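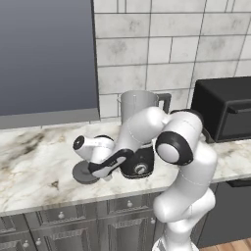

4. Setting Up the Plasero Reader for Back Issues

This section covers first-time setup of the Plasero Reader on a tablet or laptop, and the download of back issues of Stilska Quarterly for reading without a connection. Print subscribers should finish Section 3 (Linking a Print Subscription) before they start.

4.1 Before you begin

You need the subscriber number printed on the mailing label, the email address given when the subscription was taken out, and a Wi-Fi connection. One issue takes up 80 MB at standard quality. High quality uses more space, and the size is shown next to each issue before the download starts.

Note: The subscriber number starts with two letters. The number on the renewal slip is an invoice number and will not be accepted.

4.2 Signing in

1. Open the Reader and tap Account.
2. Enter the subscriber number without spaces.
3. Enter the email address and tap Send Code.
4. Type the code from the email into the box. The code expires after 20 minutes.
5. Tap Confirm. The cover of the current issue appears on the Shelf.

If the Shelf is blank, pull down on the page to refresh it. If it stays blank, sign out and repeat steps 1 to 5. Gift subscriptions show only the issues published after the gift was activated.

Caution: Five wrong codes in a row will lock the account until the next day. Request a new code if the first one fails.

4.3 Choosing a storage location

1. Tap Settings, then Storage.
2. Select Internal or Card.
3. Tap Test. The Reader writes a small file and deletes it.
4. When the test is finished, tap Save.

Issues already on the device are not moved when the location is changed. They must be deleted and downloaded again. Laptop users can pick any local folder -- network folders are listed but are not supported.

4.4 Downloading back issues

1. Tap Archive. Issues are sorted by year, newest first.
2. Tap the box beside each issue you want. Up to 20 can be placed in one queue.
3. Select Standard or High.
4. Tap Download and leave the Reader open.
5. Wait for the gray bar under each cover to turn green.

A download that is interrupted will resume from the last complete page. Fold-out maps are stored as separate files and arrive after the main pages. An issue can be opened before its maps are ready, but the map pages will show a blank sheet.

Note: Issues 1 to 14 were scanned from bound copies. Their text cannot be searched, and the reading view described in 4.5 is not available for them.

4.5 Page view and reading view

Page view shows the magazine as printed. Reading view shows the text of one article in a single column with the photographs between paragraphs. To switch, tap the center of the page and select the Aa symbol. Text size can be set from 80 percent upward. Captions keep their own size setting under Settings, then Captions.

Walk notes and track diagrams open in page view only.

4.6 Removing an issue

1. Press and hold the cover on the Shelf.
2. Tap Remove from Device.

Caution: Bookmarks are kept. Highlights are deleted with the issue unless Sync is on.

Revised November 16, 2018

Comments (3)

Gonçalo Bettencourt
Step 3 in 4.3 fails on my card every time. Formatted the card in the tablet and then it passed. Might be worth adding.

mok_reader
Is there any plan to make the early scans searchable? I'm trying to find an article on the old ferry landings and only know it was in one of the first ten.

Tess
The September issue came down fine but the map took until the next morning.

Related items
Section 3: Linking a Print Subscription
Section 5: Syncing Bookmarks and Highlights
Printing a Single Article
Moving from Clillo to the Plasero Reader
Changing a Mailing Address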